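The Vorngate Inheritance

By the time Noura Azar reached Vorngate, her great-uncle had been dead for 4 months and the town had already divided up his reputation.

The woman at the bakery said he was a saint. The man at the gas station said he owed him for a tire. The lawyer, Enda Ní Mhurchú, said he had left Noura the house on Hamdan Street, a rowboat, and 215 jars of plum jam, and would she mind signing for the jam separately.

"Why separately?"

"It's contested," said Enda.

The other party was the Vorngate Plum Society, which held that the recipe had been theirs until 1 July, many years back, when her great-uncle walked out of a meeting with it in his hat. They wanted the jam, or they wanted $800, or they wanted an apology read aloud at the harvest supper. They had put this in a letter. The letter had a plum on it.

"What does it taste like?" Noura asked.

Enda looked out at the parking lot for a while. "I'm your lawyer," she said. "I'd rather not say."

Noura opened a jar that night with a butter knife and a lot of language. It tasted like a penny that had been to a funeral. She tried it on toast, then on a cracker, then on a different cracker, in case the first one had been at fault. She called Enda at home.

"They can have it."

"You can't just give it to them," said Enda. "They've been fighting for it for thirty years. If they get it, they'll have to eat it."

So there was a negotiation. It took place in the house, since the Society's own hall was being used for a wedding, and it began at seven in the evening with everyone admiring the walls. Her great-uncle had been proud of his decorating. He had never hired anyone or asked anyone's opinion, and both facts were plain from the doorway.

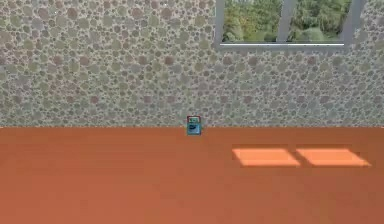 "He offered to do my den," said the president of the Society, a Mr. Bravari, and he sat down with the look of a man who had moved house to avoid it.

They talked until ten. The Society came down from $800 to a handshake. Noura went up from nothing to the rowboat, which leaked. At one point somebody proposed a tasting, to establish the value of the goods, and the room got very interested in its shoes.

In the end Enda drew up a paper. The jam would remain in dispute, in Noura's cellar, and the parties would meet every July to discuss it. Mr. Bravari signed with real feeling. He asked whether there would be sandwiches next year.

"What kind?" said Noura.

"Cheese," he said quickly.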